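Sinus > Interviews > Standards in practice

This site uses cookies. By continuing you accept our cookie policy.

The house rules for table-clearing robots at Zosthorpe fit on one page. The engineer who wrote them wanted it that way. "If the operator has to scroll, it's too long," she said. Her first rule covers open liquids: slow down before the fingers reach the rim.
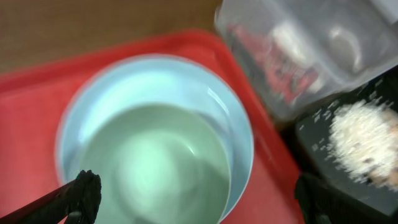
Logging and stops

Every run gets a log entry – 1188 since June. "A run without an entry doesn't count," she said. Crumbs are treated as their own category, and cups go in the rack before any wiping starts.
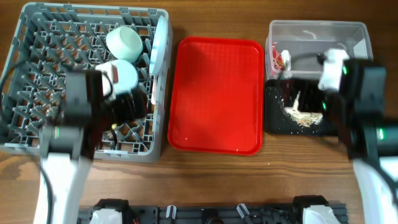 Stops are logged too, with the operator's initials. She expects about 2000 runs before the rules get their first revision.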